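1/ Wir haben im letzten halben Jahr unser Spielzeug zu Hause auf etwa ein Drittel reduziert. Ein paar Leute haben gefragt, wie das lief. Ich schreibe es einmal zusammen, dann kann ich darauf verlinken.

2/ Ausgangslage: zwei Kinder, vier und sieben, eine Wohnung mit 91 Quadratmetern, kein Keller. Das Spielzeug lag in allen Zimmern außer dem Bad. In der Badewanne lag es auch.

3/ Angefangen haben wir im Juni. Erster Versuch: alles auf einen Haufen und gemeinsam entscheiden. Nach einer Stunde haben beide geweint und der Haufen war so groß wie vorher. Kann ich nicht empfehlen.

4/ Den Tipp, der bei uns geholfen hat, habe ich von Paula Oprea. Ihr Satz war: »Nicht fragen, was weg kann. Fragen, was bleiben soll.« Jedes Kind durfte elf Sachen aussuchen, die auf jeden Fall bleiben. Bausteine zählen als eine Sache, die Holzbahn auch.

5/ Alles andere kam in Kartons auf den Schrank. Alle vier Wochen wird getauscht. Was zweimal hintereinander nicht vermisst wurde, geht weiter.

6/ Zum Sortieren: lieber wenige große Kategorien. Wir hatten erst Kisten für Autos, Tiere, Figuren, Verkleiden, Kleinkram und »Sonstiges«. Nach zwei Tagen war alles in Sonstiges. Farben merken sich die Kinder besser als Wörter, der Kleine kann ja noch nicht lesen.

7/ Gelb, Blau, Rosa, jeweils mit rundem Loch.
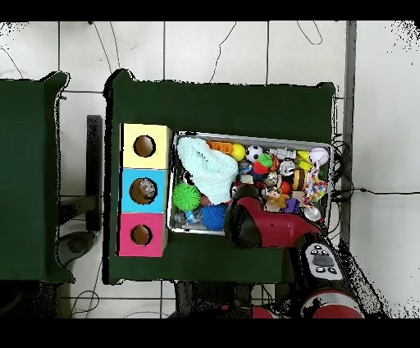
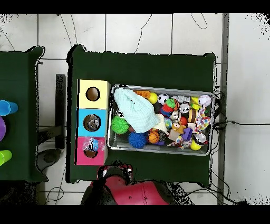 8/ Was wir beim Weitergeben gelernt haben: Flohmarkt lohnt sich kaum. Wir hatten einen Tisch, standen von sieben bis zwei und haben nach Abzug der Standgebühr 4 Euro übrig gehabt. Dazu kam die Bratwurst, dann war es ein Minus.

9/ Online verkaufen geht bei großen Teilen. Die Spielküche war am selben Abend weg. Einzelne Figuren verschicke ich nicht mehr, da kostet das Porto mehr als der Inhalt.

10/ Den Rest hat Ehsan Kazmi für seine Kita genommen. Vorher anrufen! Viele Einrichtungen nehmen keine Kuscheltiere, und bei Puzzles wollen sie verständlicherweise, dass alle Teile da sind. Ich habe ein Puzzle mit 521 Teilen auf dem Küchentisch nachgelegt, um das zu prüfen. Eins fehlt. Es liegt jetzt beim Altpapier.

11/ Großeltern: schwieriges Thema. Wir haben um Eintritte und Ausflüge gebeten statt um Sachen. Bei der einen Seite hat das sofort geklappt, bei der anderen kam zu Weihnachten trotzdem die Feuerwache mit Sirene. Sie steht jetzt bei Oma und wird dort viel bespielt.

12/ Das Aufräumen abends dauert jetzt zehn Minuten, früher haben wir es meistens ganz gelassen. Gespielt wird länger am Stück, vor allem mit den Bausteinen. Gestritten wird genauso viel.

13/ Nicht gelöst: Stifte, Stickerbögen, Überraschungsei-Inhalte und alles, was aus dem Kindergeburtstag anderer Kinder mitkommt. Dafür gibt es eine Schublade, und wenn die nicht mehr zugeht, sortiere ich sie allein aus.

14/ Nachtrag, weil gefragt wurde: Die Kartons auf dem Schrank haben wir außen mit dem Tauschdatum beschriftet. Der nächste ist am 16.01.2026 dran. Der Große hat ihn sich schon selbst in den Kalender geschrieben und will die Ritterburg zurück.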